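NEWS RELEASE - for immediate use

Porum craft room opens its tables for December card and label sessions

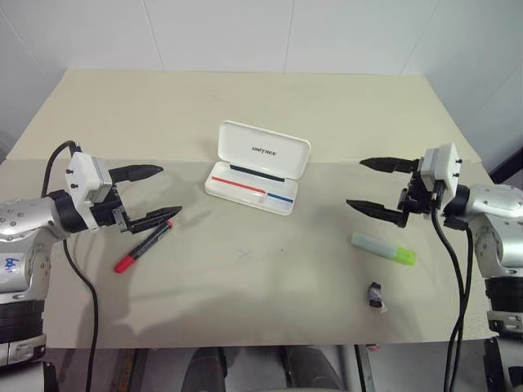

The Porum craft room will run drop-in marker sessions all through December, at no charge, with pens, paper and tables laid on. Bring nothing. Or bring your own pens if you're fussy, plenty are.

The sessions are for anyone who wants to draw cards, letter gift tags or just sit and colour in for an hour. Doors 10am, tidy up from 3pm. Last marker back in its case before the lights go off please.

Zorkthorpe, which runs the room, has bought in 178 new markers after last winter's lot dried out. Main cause, caps left off overnight. So there is a new house rule this year and it's short: cap on, pen in the case, lid shut. Red and blue go quickest, spares of both are held at the desk.

Other bits that have changed:

- tables get a big sheet laid over the top before each session, ink goes through thin paper and it doesnt scrub off
- one pen case per table, returned full
- card stock from Mikkelsen, 4000 sheets, white and cream, heavier than before
- tiled walls wipe down, tabletops less so. Please lean on the sheet

Finished cards can be taken home or left for the window display at Jukham, where there is room for 100. First come first served. Put a name on the back in pencil, marker shows trough.

Under-eights need a grown-up at the table. Groups of more than 12 should ring ahead so a second table can be set up.

A lettering sheet with three basic alphabets will be handed out at the door while copies last.

Ends

Comments (4)

inkyfingers: Is it the permanent sort or washable? Asking for a school jumper

Tagmaker: went last year, half the reds were dead by lunchtime. glad they've got new ones

porum_resident: What time does the room close, it says tidy up from 3 but not when it shuts??

inkyfingers: Rang them. Permanent. Old clothes then

Contact: Zorkthorpe press desk, Porum craft room | © Zorkthorpe, all rights reserved | Back to top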